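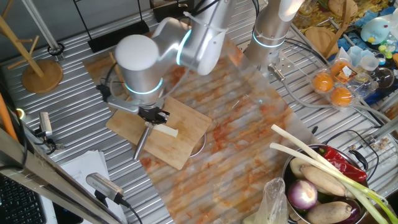
4.2 Mixed holding of produce and the spread of small items

The first set of results concerns where vegetables were kept before cutting. We coded 407 items of produce across the 24 work surfaces, using the Prallow coding sheet described in Section 3. An item was coded as "held" if it was in a pot, bowl, tray or bag, and as "loose" if it lay directly on the table, the board or a covering. Items still in retail packaging were coded separately.

Most held produce was in a cooking vessel. In the surface shown in Figure 2, a steel pot is used this way. It contains green onions, a red chili pepper, a purple-and-white onion, an eggplant, a pale green squash and two brown tubers that resemble lotus root. The pot thus groups vegetables that would normally be prepared in different ways: some are peeled, some are trimmed at the root, and some are only sliced. We refer to this as mixed holding. It was the most common arrangement at both the Lender and Vidlow sites.

Mixed holding has a clear effect on shape. Long vegetables do not fit inside a pot of ordinary width, and they end up resting across the rim or reaching past it. The green onions in Figure 2 extend well toward the board. We coded this as "overhang" and recorded it for 81 items, nearly all of them green onions, leeks or celery. Overhang was less common where a flat tray was used, but trays took up more of the table, and two of the surfaces with trays had no clear space left next to the board.

Fruit followed a different pattern. It tended to stay in packaging, and the packaging was often not its own. The three orange fruits in Figure 2 are in a clear plastic egg carton. Reused cartons of this type were coded as packaging, although a case could be made for coding them as holders. Chrysikopoulos coded a subset both ways and the ranking of the sites did not change, so we kept the simpler rule.

4.3 Coverings and the placement of the board

Coverings were coded by material, by extent and by visible staining. Plastic sheet was more common than cloth or paper. Figure 2 shows a large translucent sheet with orange-red stains, lying over a ribbed aluminum table, with the wooden cutting board resting on top of it. We did not try to identify the source of stains from photographs. A stain was recorded only by color and by whether it reached the board.

Placing the board on top of the covering was the usual choice. The other option, with the covering stopping short of the board, was seen mainly at the Petrenko site, where the sheets were smaller and were folded back along one side.

4.4 Objects unrelated to cutting

Petrenko also had the fewest objects that were not related to cutting. Elsewhere these were frequent and varied. The surface in Figure 2 is near the upper end of the range, with a wooden cup-holder stand, a small clear plastic cup, a glass lid, a light blue plush toy, a stack of white papers and a black keyboard all in view. We divided such objects into kitchen items not in use, office items, and other. The plush toy was coded as other.

Very small items were the hardest to code. The cluster near the right side of the same table may be dried beans, but the two coders did not agree, and it was entered as unidentified. Clusters of this kind were left out of the item total given in Section 4.2.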